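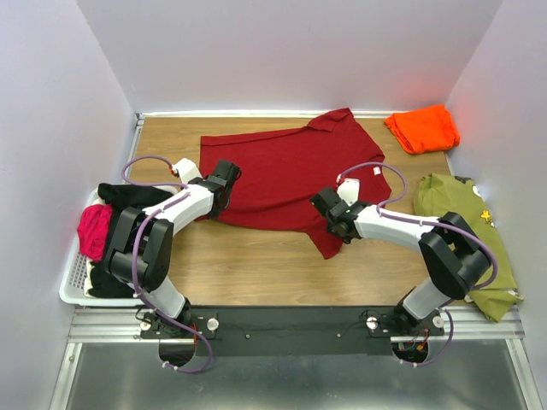

I bought the Kurnero batting gloves in May, right before our club season got going, and I've now worn them enough to have opinions. Lots of opinions, as my teammates at Hirkbridge will tell you (sorry, guys).

Some background so you know who's talking. I bat at number 4 for a very average weekend side. I grip the bat way too hard, I sweat like crazy, and I usually kill a pair of gloves by midsummer. The palm goes stiff, then it goes crunchy, then a hole opens up under the bottom hand thumb. My last pair were Skimoras and they went exactly that way, although I loved them right up until they fell apart.

So, the Kurneros. Out of the bag they felt a bit tight across the knuckles, and I almost sent them back. Glad I didn't! After 2 net sessions they'd loosened up nicely and by the third I'd stopped noticing them. The palm is really soft leather, softer than the Skimoras ever were, and you can feel the handle properly through it. I pick up the ball off my hip a lot, and that little roll of the wrists just feels easier in these.

Protection is good. I took one on the bottom hand from a quick kid at the Gebreyes ground — short, nasty, got big on me — and I said a word I shouldn't have, shook it off and kept batting. No bruise the next day. The side bar on the lead thumb is chunky too, maybe a little too chunky if you like to hold the bat loosely with your fingers.

Now the stuff I don't like. The wrist strap is too short. I don't have huge wrists and I'm still only catching the last bit of the velcro, so it pops open when I'm running hard. It came undone three times in one innings, and the umpire was getting pretty tired of me fiddling with it between balls. An extra inch of strap would fix the whole thing and I can't figure out why they didn't do it.

They're also hot. On a cool evening, no problem. On a real scorcher I was swapping them out at every drinks break, and the lining takes forever to dry. I left mine on the porch overnight after a long knock and they were still damp at breakfast. If you're the kind of player who bats for hours (lucky you), get a second pair or wear cotton inners. I went with inners, which made the knuckles snug again for a week or so.

I paid 90 dollars, which felt steep at the register. The Skimoras were cheaper, but I was buying them every year. My Kurneros have been through over half a season now and the palms are still soft, with just a bit of shine where the top hand sits. The white has gone kind of gray, and I don't care about that.

Sizing: I'm between a youth large and an adult and I went with the adult. If you have long fingers, try them on in the store first, the pinky runs short.

I'm giving them 4 out of 5. Fix the strap and I'd bump that up. I'm sewing a longer piece of velcro onto mine this weekend, so I'll update this if it holds.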